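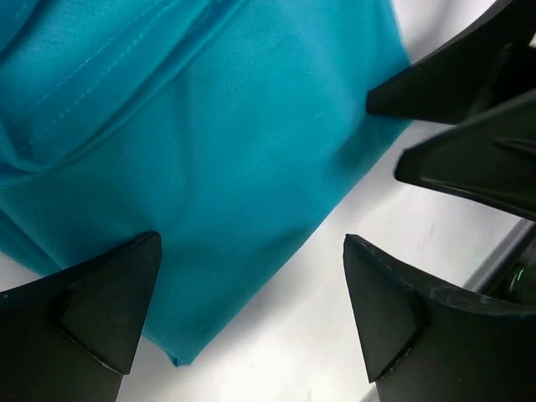

Tuesday – Gelov auxiliary, injector and pump strip-down

Continued from the previous page. Set came off the pallet at 8.15. Rust on the lifting eyes only, covers tight, sump plug still lockwired. Nameplate legible after a wipe with white spirit. Plate gives a Kirnon in-line auxiliary, but the fuel pump is the later pattern, so it has been changed at some point in the ship's life. The paperwork from the breaker's yard does not mention it.

Running hours on the counter: 3,000 since last reset. No way of telling when the reset was done. Treat as unknown for the stock sheet.

Injectors

All out by mid-morning. Number 4 needed the puller and an overnight soak would have been kinder, but the sleeve stayed in the head. Copper washers scrapped. Nozzles on 1, 2 and 5 have an even light carbon ring. Number 3 is heavily coked on one side and the needle drags over the last part of its travel. Number 6 dribbles on the bench well below the opening pressure. Bodies are all reusable. Nozzle on 3 to scrap, nozzle on 6 to be lapped and retested before deciding.

Spring shims do not match across the set. Someone has mixed thicknesses to bring the opening pressures into line, which works until the springs settle. Will reset with one new shim per holder and record each figure on the tag.

Fuel pump

Plungers and barrels kept in pairs, in the numbered trays. Please don't tip two trays together to save bench space, it happened on the Andby set and we lost a day matching them again. Rack moves freely over its full travel. Slight step felt at 19 mm, which is near where it would sit at normal load, so wear on the teeth is likely. Not yet looked at under the glass.

Delivery valves: seats dull but unbroken. One has a hairline mark across the face. Put to one side for a leak-down test.

Camshaft end float measured three times and averaged at 0.23 mm. The Hettiarachchi data sheet we have is for the earlier pump and should not be used as a limit for this one. Need the correct sheet before passing or failing it.

Cooler

Tube stack drawn from the shell with no trouble. 23 tubes partly blocked with scale at the inlet end, none fully closed. Zinc anodes gone to stumps. Shell bore sound, O-ring grooves pitted at the bottom and probably past dressing by hand. Stack into the descaling tank at 14.30, inhibited acid at the usual strength, to be checked hourly and rinsed with fresh water before anyone goes home. Pressure test to follow, with the end plates from the Andby cooler if the bolt circle agrees – I think it does, but measure it.

Notes on the bench

Test rig gauge reads high by a small amount at the bottom of its range and comes right further up. Correct the low readings in the log, or use the second gauge. Filter on the rig changed, the old one was dark after only one set. Calibration fluid needs topping up. Order two cans with the washers.

Cleaning tank heater trips if the pump and heater are switched on together. Start the pump first and give it a minute.

Parts tags

Engine number, cylinder number, condition letter. A is reusable as found, B needs work, C is scrap. Write on both sides, the ink comes off in the parts wash. Injector bodies tagged. Pump parts still to do.

Still open

Rack teeth under the glass.
Leak-down on the marked delivery valve.
Correct data sheet for the later pump.
Bolt circle on the Andby end plates.
Ask the yard for the maker's certificate on the crankshaft, if it exists. The buyer's surveyor will want it, and we can't list the shaft as certified without it.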